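12/23/22

Last day before the break and I am writing this with a mince pie balanced on my knee, so forgive the crumbs. I handed in the statics coursework at ten this morning! All of it, including question six, the pin-jointed frame that has been ruining my life since the clocks went back.

I want to get down what went wrong with it while I still remember, because I know I'll make the same mistake in the exam otherwise. The frame had a load of 2,000 newtons hanging off the far corner and a roller support at one end, and I'd drawn my free-body diagram very neatly with a ruler and everything, and I'd put a sideways reaction at the roller. A roller! It can't push sideways, it just rolls, we were told this in the very first week. So every single force after that was nonsense and I spent two whole evenings hunting for an arithmetic slip that didn't exist. Keisha Greenberg found it in the time it took her to unwrap a Twix. She put her finger on the arrow and said "what's that doing there?" and I wanted to crawl under the desk.

Once I'd rubbed it out the whole thing came apart beautifully. Moments about the left pin, vertical forces, then joint by joint along the bottom. One of the members turned out to carry nothing at all, which I'd never have believed before, and I checked it three times. I still feel a bit odd about zero-force members. Why is it there then? Dr Veloso says it's there for when the load moves, or to stop something long and thin from buckling, and that we'll get to buckling after Easter. Can't wait (I half mean that).

Marks so far: got my vibrations test back and it was 95, which I have told Mum, Gran, and the man in the post office. Materials was not 95. We'll leave materials there.
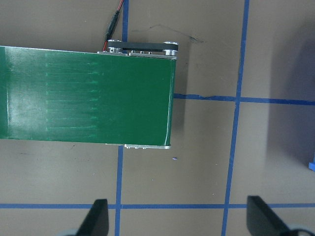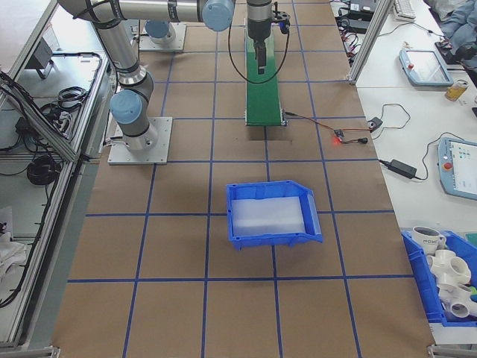 The green conveyor belt, both times.

After hand-in a few of us walked down to the Trevance, and it was packed, so we stood by the coats and argued about the bridge at Maltcombe. They've shut it to lorries again. Keisha thinks the bearings have seized and the deck can't stretch when it warms up, I think it's the foundations after all that rain in August, and neither of us has the first idea really. But I liked that we were arguing about it at all. A year ago I walked over that bridge every day on the way to work and never once looked underneath. Now I can't cross a footbridge without bouncing on it a bit to see what it does. Embarrassing in company.

Also finally bought my own copy of the big dynamics book, secondhand, from the stall next to the station. Somebody has been through the first four chapters in green biro and then clearly given up, there isn't a mark after page 139. I've decided to take that as a challenge. The notes are quite good as well, there's a little sketch next to the spring and damper bit that explains it better than the book does: the spring as a stubborn dog and the damper as its owner. I'm going to steal that for revision.

Things for the break, and I am writing them here so I can be cross with myself later. Redo question six from scratch without looking. Read the chapter on beams, properly, with a pencil, doing the worked ones before peeking at the answer. Shear force diagrams, which I can do, and bending moment diagrams, which I can do if nobody is watching. Get the Pidis calculator mended or give in and buy another, the 7 key has stuck again and I nearly put 2 instead of 27 in a final answer this week. And sleep, loads of that.

Train's at half past four and I haven't packed a thing. There's washing on every radiator and I've promised to bring the good cheese. I've put the dynamics book in the bag first so that I can't pretend later there wasn't room for it, and it weighs as much as everything else put together. Dad will say something about my back.

Right, socks.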